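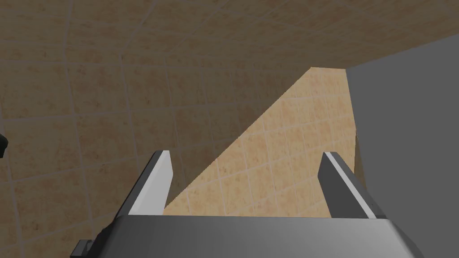
*Fig. 2. Two upright gripper fingers with the gap between them open (computer rendering).*

## Section 2: Setting up your Akl touring canoe

Welcome to the best part of the holiday — the bit where you finally get to touch the boat! This section takes you from the hire shed at Brerow to sitting afloat with your bags trimmed and your route loaded. First-timers should allow an hour. If you've paddled an Akl before you'll be quicker, but please still read the cautions, as the seat rails changed this season.

### 2.1 Collecting your kit

1. Give your booking name at the shed window. You'll be handed a paddle for each person, buoyancy aids, two dry barrels and a tablet case with the Wedix route card inside.
2. Check the number on the bow against the number on your slip.
3. Stand each paddle upright beside the person who will use it. With the blade on the ground, the grip should come up to somewhere between chin and nose. We have plenty of other lengths on the rack, so do swap.
4. Put your buoyancy aid on, do up the zip, then tighten the side straps from the bottom up. Ask your partner to pull upwards on both shoulders. If it rides up past your ears, tighten it again or go down a size.

**Note:** Children's buoyancy aids have a crotch strap. It must be fastened.

### 2.2 Carrying the canoe to the slipway

The slipway is 202 metres from the shed, along the gravel path and past the big willow. It's a lovely walk without a canoe on your shoulders, so use the trolley.

1. Lay the canoe on the grass, right way up.
2. Lift the stern and roll the trolley underneath until the pads sit just behind the middle thwart.
3. Pass the strap over the hull, through the buckle and back. Pull it snug.
4. Walk with one person at the bow and one at the stern. The person at the bow steers.

**Caution:** Don't load the barrels before you reach the water. The trolley axle isn't made for a full boat and the hull can crack where the pads press on it.

### 2.3 Fitting the seats

The sliding bow seat is the thing we get most excited about on this model. It lets two people of very different weights paddle a level boat without piling rocks in the front!

1. Float the canoe in shallow water, with one person holding the side.
2. Loosen both wing nuts under the bow seat by three full turns. Leave them on the bolts.
3. Slide the seat forwards if the heavier paddler is in the stern, or backwards if the heavier paddler is in the bow.
4. Tighten both wing nuts by hand. No tools, please.
5. Press down hard on the seat with both palms. It shouldn't shift.

**Note:** On older boats the rails stop at the third hole. On this season's boats they run on to a fifth. Keep out of the fifth hole unless you are paddling solo and facing the other way round.

### 2.4 Loading and trimming

1. Pack tent, stove and anything heavy into the first barrel, with the heaviest items at the bottom. Clothes and sleeping bags go in the second.
2. Close each lid, swing the metal band over it and press the lever flat until it clicks.
3. Lay the barrels side by side behind the middle thwart.
4. Run the long cord through both barrel handles and round the thwart, and finish with a knot you can undo with cold fingers.
5. Get in, sit still, and ask someone on the bank to look at you from the side. The bow should sit a touch higher than the stern.

Keep lunch, sun cream and waterproofs out of the barrels. You'll want them long before you reach camp, and there's a mesh pocket under the stern seat that holds a surprising amount of cheese.

**Caution:** The total load, paddlers included, must not go over 273 kg. We have luggage scales by the shed door. If you are over, talk to us about a second boat or the bag transfer to Deltholm.

### 2.5 Loading your route on Wedix

1. Open the Wedix app while you're still near the shed. There is no signal past the first bend.
2. Tap **Routes**, then **Enter card number**, and type the number printed on your route card. The Deltholm two-day route is 467.
3. Tap **Save offline** and wait for the green tick.
4. Turn on **Portage alerts**. Your phone will buzz well before each weir.
5. Slide the phone into the clear case and clip it to the thwart — never to your buoyancy aid.

If the tick doesn't appear, close the app, open it again and repeat from step 2. The paper map in the case shows every weir and landing stage, and plenty of our regulars use nothing else.

**Caution:** Land at every weir marked in red, on the left bank, even if the water looks low and friendly. The carry paths are short and the one at the old mill has wild garlic all along it in May.

### 2.6 Last look before you push off

- Buoyancy aids zipped and strapped
- Wing nuts tight
- Barrels tied in
- Spare paddle tucked under the thwarts
- Trolley left on the rack beside the slipway
- Route saved

Then off you go! Section 3 covers steering strokes, which are easiest to practise in the wide pool just downstream of the slipway.

*Section revised 29 April 2022 by Štefánia Hájek, Brerow hire shed.*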